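Kettani Notarial Registers: transcriptions and index

README, version 2

Contents

This package holds transcriptions of 2,861 entries from the notarial registers kept in the town of Hendine, together with an index of persons and places. The registers were written by several generations of notaries and passed to the Kettani family, who kept them in their house until they were given to the Arkala archive. They record sales of land and houses, dowries, loans, apprentice contracts, wills, and a small number of disputes over water.

The transcriptions were made by Houda Zerouali. The index and the data files were prepared by Nahuel Huenchumán, who also maintains this package.

Files

entries.csv has one row per entry. The columns are entry_id, register, folio, side, date_original, date_converted, type, language, text, and notes.

persons.csv has one row per mention of a person, linked to entries.csv by entry_id. The same person may appear in many rows. We have not tried to merge them, except in the column person_group, which is filled in only where a name, a father's name and a trade all agree.

places.csv works the same way for streets, gates, fields, wells and villages. Modern names are given where they are known.

types.txt lists the terms used in the type column and what each covers.
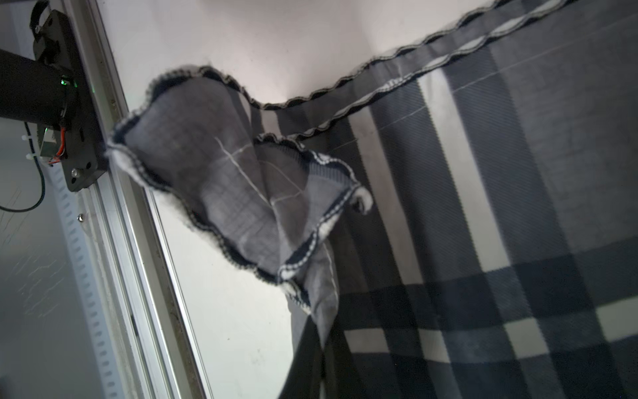

All files are UTF-8. Fields are separated by commas and quoted where needed. Empty fields mean that nothing is recorded. A question mark in a field means that something is written there but could not be read.

Transcription rules

Spelling follows the original. Abbreviations are expanded in round brackets. Letters lost to damage are supplied in square brackets when the formula makes them certain, and otherwise marked with three dots. Line breaks are not kept. Text crossed out by the notary is kept and placed between double slashes. Marginal notes go in the notes column with the word "margin" in front of them, including those in a later hand.

Witness lists were copied in full in registers A to D. In register E only the first two witnesses were copied, and the rest are summarized. This should be fixed in a later version.

Dates

Most entries give day, month and year. Some give only the month, and in that case date_converted holds the first day of the month and the notes column says so. Entries with no date of their own were left blank even when they stand between two dated ones. Register C was rebound at some point with two gatherings in the wrong order, so folio order and date order do not match there. We kept the folio numbers as they are now written on the leaves. 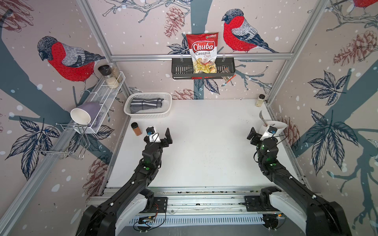 Known problems

The first 100 entries of register A were transcribed from old microfilm and have not been checked against the original. Readings of sums of money in that part should be used with care.

Register B has water damage along the lower edge. The final lines of many entries are missing, and with them the name of the notary.

Place names in register D were entered before the list in places.csv was settled. Searching for one spelling only will miss some of them.

Earlier versions

Version 1 had 400 entries, all from register A, and used a different numbering. The old numbers are not carried over. If you cited version 1, use the folio reference to find the entry again.

Use and citation

The data may be reused freely with credit. Please cite as: Zerouali and Huenchumán, Kettani Notarial Registers, version 2, Arkala archive, February 10, 2023. Images of the leaves are not part of this package and have to be requested from the reading room.

Corrections are welcome. Send the entry_id, the reading you propose, and the folio. Corrections received by the end of June go into the next version.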